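Quick one because the kettle's on and I've got 2 things in the oven. Sorting out. Still. I know I said June would be the end of it and it's June.

So the plan this time — no boxes labelled "misc". Piroska Vida (hello Piroska) told me that was my whole problem and she's right, annoyingly. Every misc box from the last move is still shut. I opened one last night and found a bag of curtain hooks, a phone charger for a phone I don't remember, and a receipt for 1,214 forints' worth of something from Hegyi. No idea what. Kept the hooks.

New rule is everything comes out on to a table before it goes anywhere. Spread out, with gaps, so you can see what you've got. Not in a heap. Heaps are how I ended up with three rolls of tape on the go and all of them with the end lost.
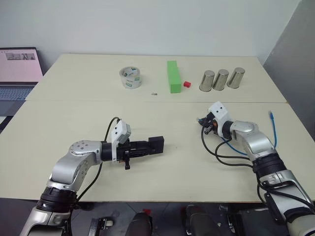

Little things are the worst. Big stuff you just pick up and it's dealt with. But one screw! You can't bin it, it's bound to belong to something, and a week later you find the something and the screw has gone. I've started a jam jar. Screws in the jar, lid on, jar lives on the windowsill. Bottle tops and caps get a second jar, and if they haven't found thier bottle by the end of summer, out.

Cups I'm keeping. Metal ones anyway, they survive me. Upside down so the dust stays out, that was my gran's way and I've never seen a reason to change it. The mugs are another matter, must be down to 6 from now on, I've promised.

Tape: buy decent. The cheap stuff splits down the middle and you spend all evening picking at it with a fingernail. Fold the end over on itself when you stop. I always forget and then I'm cross.

Still to do — the hall cupboard, the drawer under the Oletti lamp, and the shed, which I'm not discussing. Also want to get the 200 or so... no, not or so, it really is 200, I numbered them, the 200 old postcards into an album befroe they curl any more.

Right, timer's gone. More when I've done the cupboard.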